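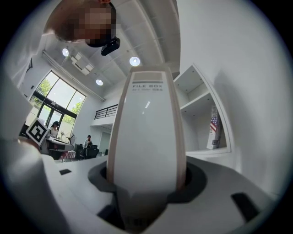 The archivist of the Todbridge Allotment Society did not apply for the job. She missed a meeting in September, and when she came to the next one it had been given to her, along with the key to a closet.

"I thought there'd be a shelf," she says. "There was a shelf. It was under the paper."

The society has been renting out garden plots behind the old Flemell works for 40 years, and in that time it seems to have thrown away nothing except, on one occasion, the lease. (They got a copy from the county. It cost eight dollars and she has the receipt, filed under L.) Her first winter went on sorting. She did it at her kitchen table on Sayegh Street, in the evenings, with the radio on.

What was in there? "Letters, mainly. People here write letters. You'd be amazed how strongly a person can feel about a hose."

She has read 329 of them. Sixteen concern the same plum tree, which leans over the line between two plots and drops its fruit on the wrong side. The correspondence opens with "Dear neighbor" and by the fourth letter has moved on to "To whom it may concern." Both parties were, as far as she can tell, eating the plums throughout.

Her system is plain. One box per decade for the minutes, one for money, one for maps, and one for complaints, which has since become several. She writes the labels in pencil. I asked if she'd considered scanning everything, and she gave me the look of someone who gets asked this by her children.

"A scanner would take me a year, and then I'd have a year's worth of files called Scan. I can find the 1991 seed order in under a minute. Try me."

I tried her. It took closer to four, but she did find it, and she was right that they'd ordered far too much kale.

People have started coming by. A couple from Sollero wanted to know which plot a grandfather had kept, and she could show them on a map where somebody had colored it in green crayon. They stayed two hours. Others come hoping to settle an argument, and she sends most of those home with a photocopy and no opinion.

Does she garden herself? She used to. Her plot is under black plastic until spring, and there is a letter about it.

"Very well written," she says. "I've put it in with the others."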